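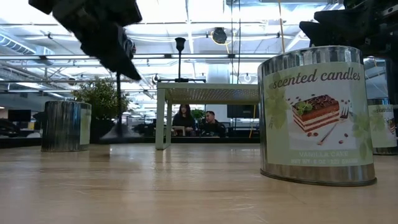

One of the people who answered our survey wrote that a director's cut is "the same cake with the frosting put back," and that she'd never once felt cheated by the shorter version. We liked that so much that we ended up building half the project on it.

## What we set out to do

Our film studies group wanted to know whether regular viewers can tell a theatrical cut from an extended one, and whether they care. We picked Komville, a small-town mystery that exists in two versions (the longer one adds 21 minutes, most of them in the diner and the flooded church), and we showed both at the Flametti screening room in April. In all, 131 people filled out our form – far more than we had dared to hope for, and we're still very grateful to every one of them!

## What we found

Almost everybody noticed the new ending, but hardly anyone noticed the missing song over the credits, even though two of us had argued about that song for weeks. People who saw the longer cut first tended to call the shorter one "rushed."

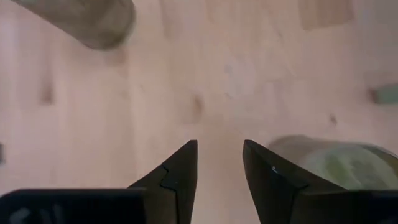
Costello objected, in a long and very kind note on our draft, that we had mixed up length with pacing, and that five of our questions more or less told people what to say. We reworded those for the second screening, and the answers did get more interesting – and a good deal longer to type up.

## Still to do

The comments from the second night need sorting, and we'd love to try the same form on a comedy.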